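Bench notes, May, 8:40 am

Carried on with the hinge trays for the Clorkalley job. Count at start was 354 screws in the open bin, all the short countersunk ones from Neltent. The long ones are still on order from Macedo. Left a gap on the second shelf for them.

Pilot holes first, then all the fixing by hand driver. The big drill is too strong for this size and it chewed up two heads yesterday. The 3.6 V Bosch is slower but I can feel when the head seats. Started with the collar set low and went up one step at a time on scrap until the screw sat flush without marking the face. Same setting for the whole batch after that.

83 pieces done before the break. Four need redoing – pilot hole off center, my fault, I had the stop block on the wrong side. Put them in the gray tub with a pencil cross on the back.

Driver slowed down toward the end of the batch. Put it on charge and used the time to sort bits. Threw out three worn PH1s. Please don't put worn ones back in the rack, they go in the scrap tin.

Graddale called at 11:15 and want the trays stacked face to face with paper between. Around 70 to a crate should fit.

Read the plate on the driver for the tool list: 3.6 V, no-load speed 360 per minute, 3 601 JH2 280. Copied into the list under small drivers.

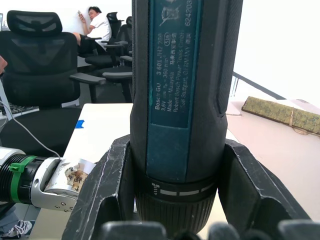
What collar setting should be used if the next batch is softwood?

Start two steps lower than for this one and test on an offcut from the same board. Softwood pulls the head under fast and there is no fixing it afterward.

Still to do: redo the four, wipe down the trays, order paper, label the second shelf.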